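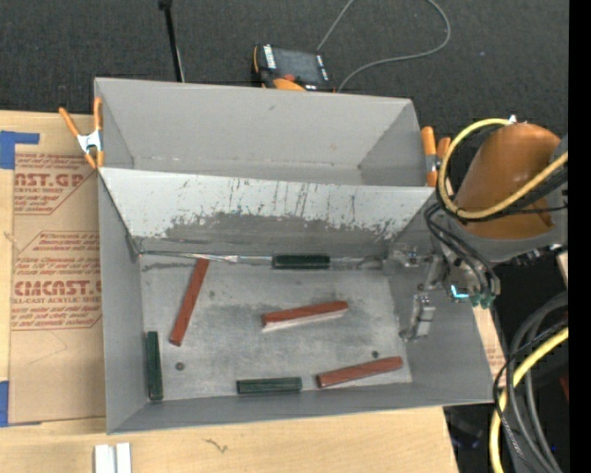 By the Drarneck Review staff writer, 1/5/20

I went to see a philosophy teacher in Citeo because I wanted to know if it's okay to break a promise to somebody who has died. (My grandmother made me swear I'd keep her piano. I live on the fourth floor.) She has taught night classes in ethics at Mutiso College for years, and she asked me to leave her name out so her students wouldn't quote her back at her.

"Well, who would be wronged?" she asked, before I'd even got my coat off. I said my grandmother, obviously. "But where is she, for you to wrong?"

I didn't have a good answer and she seemed pleased about that. She told me she gave the same problem to a class in July and got 216 pages of essays, nearly all of them in favor of keeping the promise. "And then I asked who had kept one, and it went very quiet."

Her own view is that a promise belongs to both people, and the one who's left goes on holding it. "You can't be released, that's the trouble. A living person can say oh, forget it, sell the thing. The dead are very strict." She laughed at this for quite a while.

I asked if cost mattered - the movers in Flamevley want $600 just to get the piano up the stairs. She thought it did, a little. "If it were your rent money I'd say sell. But you told me you spent $379 on a coat." I had told her that, and I was sorry I had!

We got on to Kant after that, and she made more tea, and I lost the thread somewhere around duties to oneself. When I was leaving I asked what she would do with the piano.

"Do you play?" she said. I don't. "Then I'd learn one song first, and ask me again."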